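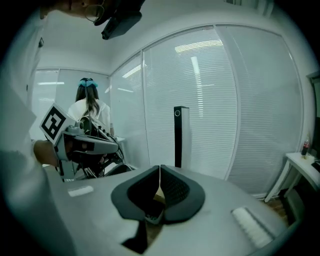

*Seating by the window wall.*

# Kasetti Floor Cushion

The Kasetti is a firm, flat cushion for low seating in halls, studios and reading rooms. It is filled with buckwheat hull and closed with a hidden zip. The cover comes off for washing at 30 degrees. Do not wash the filling.

## Sizes

| Model | Width | Height |
|---|---|---|
| Kasetti 32 | 32 cm | 9 cm |
| Kasetti 72 (bench) | 72 cm | 7 cm |

Both models have the same cotton cover in Olen (undyed) or Oler (dark grey). Colour may vary slightly between batches.

## Use on hard floors

The underside has a woven backing that grips sealed timber, vinyl and stone. On waxed floors, add the Bettencourt mat, sold separately. New filling settles during the first month and loses nearly 1 cm in height. Refill bags are available.
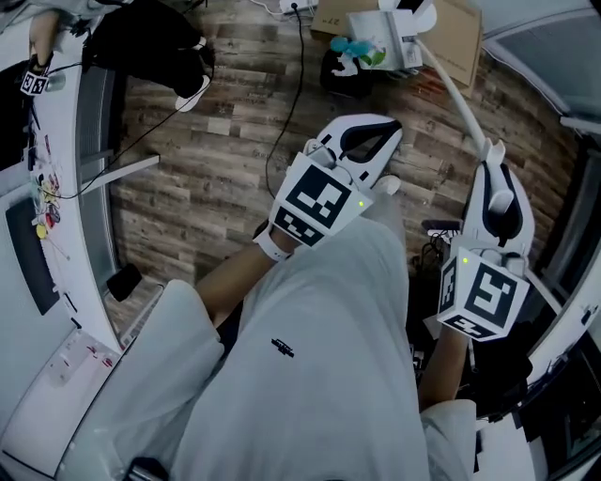 ## Ordering

Single cushions are sent within 24 hours. The bench model is made to order. For sets, state the cover colour for each piece. Unused cushions may be returned with the inner bag still sealed.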